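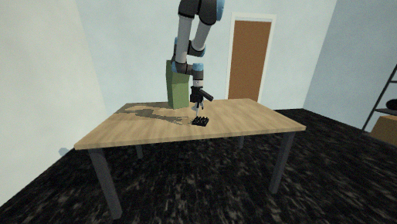 A rectangular wooden table with a small black tray on top.

What Is Wood, Anyway?

Knock on a wooden door. Hear that? You're knocking on something that used to drink water and grow toward the sun!

Wood is made of cells, and most of them are shaped like long, thin straws. When a tree is alive, water travels up through those straws from the roots to the leaves. The walls of the straws are tough, so they hold the tree up too. That's a lot of work for something too small to see!

A tree grows new wood just under its bark. In places with warm summers and cold winters, it grows quickly in spring and makes a light-colored band. Then it slows down, and by the end of summer the band is darker and tighter. One light band plus one dark band makes one ring, and one ring usually means one year. A tree with 90 rings could be older than your great-grandma. Some oaks have over 200!

Now for the grain. Those wavy lines you see on a board are the very same rings -- you're just looking at them from the side. If a branch once grew there, you'll find a knot, with the lines bending around it like a stream around a rock.
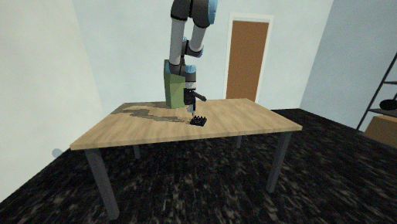 Dewanti Hartono wrote in to ask if wood keeps growing after it has been made into furniture. Great question, Dewanti! It doesn't grow, but it does move a little. Wood soaks up moisture from damp air and swells, then shrinks again when the air is dry. A drawer that slides easily in January might stick in July.

Try it yourself: find a wooden spoon and look for the grain. Which way do the lines run? Can you spot a knot?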